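Drolow two-arm bench kit: six months in

I built mine over January evenings in the shared workshop at Muvuvholm, with Hanane Ezzat holding the other end of most things. It's been running for 112 sessions now and I still look forward to switching it on!

What it's like with small things

Lovely, once you've slowed it down. My test is an old green jewellery box, and the fingers can pinch a single earring-sized piece with a green bead. I swapped the stock fingertips for Covix ones in week two and would do it again.
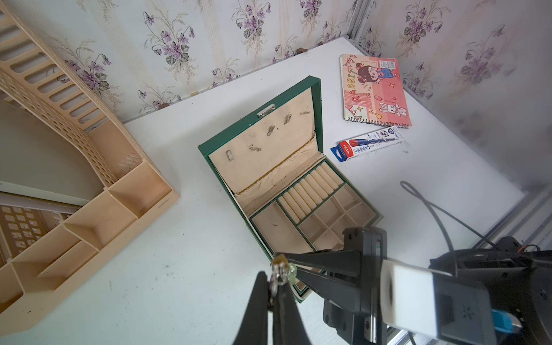

Putting the frame together

Silver bars, corner brackets, two arms on one front rail. The instructions skip the order of the brackets, so lay everything out first (we took the back off twice). I papered the panels with violets left over from my mum's hallway, and I love it.

Both arms will reach the box in the middle together, though you need to plan who goes first.
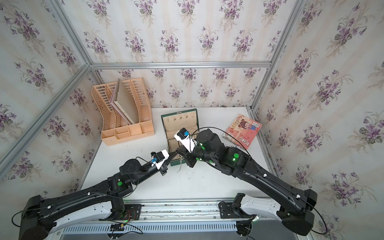
Cables and noise

Clip the cables early. The little white clips are good, but I'd have liked a longer lead at the wrist.

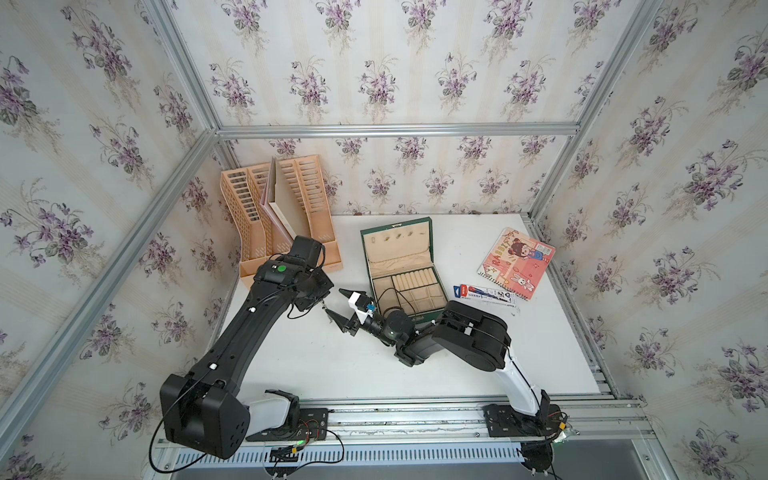

My one real grumble is the setting-up software, which forgets the rest positions if you close it in the wrong order. Amr Ouali wrote me a script that puts them back. I now keep the left gripper up in the air on its side of the table while the right one works near the box, and save from there. Spares come from El-Sayed, and I've spent 200 on them so far, mostly on fingers.

Would I build another? Yes, tomorrow.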